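Forum > Home Office > Noise and Comfort

Thread: Quiet room for recording, is 300 enough??

pundow_pete
Posted 01/01/2022
ok so new year, finally doing the voice stuff. Audiobook samples mostly. Spare bedroom, 9 by 12, wood floor, one window on the street side. Budget is 300 for everything that isnt the mic. Been looking at the Zonalon foam kit (200 for the big pack) but reviews are all over the place. Worth it or no?

marshmallowfluff
No. Foam that thin only eats the high stuff. You end up sounding like you're talking in a cardboard box. Get moving blankets. Thick rug. Done.

cadencehound
Disagree w/ above. Had the Zonalon pack two years, corners plus behind the mic, sounds fine. Blankets look awful and smell for a month.

marshmallowfluff
Mine never smelled. And who cares how it looks, its audio

tinroof_9
What's the actual problem, echo or noise coming in? Two different things. Foam and blankets do zip for street noise. Clap in the middle of the room, tell us what you hear.

pundow_pete
clapped. kind of a zing? like a spring. street isnt bad after 9 at night, bus goes by but I can stop and redo the line

tinroof_9
Zing is flutter echo, bare walls facing each other. Treat ONE of each pair. Bookcase with uneven books counts. You don't need 200 worth of foam for that.

cadencehound
bookcase does some of it. not enough for voice up close, sorry. tried it

lowceiling
Closet. Nobody said closet yet? Clothes on both sides, door half open. I do all mine in there, Lecomte stand, cheap mic. Gets hot in October even, never mind summer. But free.

pundow_pete
closet is full of my wifes sewing stuff so thats a no. thinking rug + two blankets + maybe the small foam pack behind the desk. Also there's a hum under everything and I think its the room?? shows up on every take, even at night

tinroof_9
Computer in the room? Fridge on the other side of the wall? Record thirty secs of nothing with the PC off (use your phone) then again with it on. Compare.

pundow_pete
pc it is. way louder than i thought. its under the desk, 2 ft from the mic lol

quietcase_mo
Was same for me. Moved the tower to the hall, long cable thru the wall, hum gone. Before that I wasted a whole weekend on the Cadness fan sleeves, 123 dollars down the drain. Distance beats all of it.

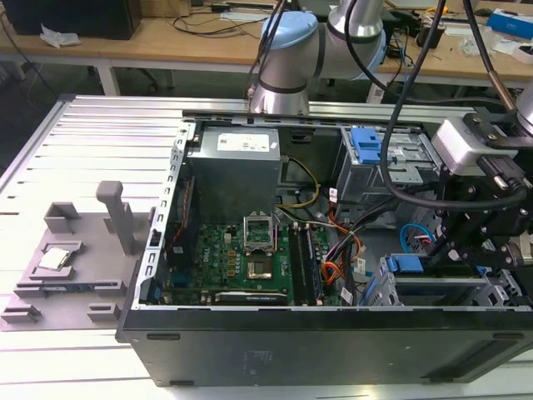

tower on its side, cover off, socket open

cadencehound
sleeves work if you put them on right. just saying

quietcase_mo
put them on twice. nope

marshmallowfluff
Hall is the answer. Check the cable length limit tho, USB gets flaky when its long, get an active one

lowceiling
or a laptop. on battery, no fan if its just recording

pundow_pete
no laptop. ok plan: rug first, pc to the hall, clap again, THEN decide on foam. Might not need the big pack at all

tinroof_9
Good order. Rug pad under it too, the felt kind. And face the window blanket, dont put it behind you, mic hears what your mouth is pointed at.

cadencehound
behind you matters too, the mic is pointed that way

tinroof_9
Fair. If he's got two blankets do both.

pundow_pete
doing both. rug gets here next week, will post a before and after clip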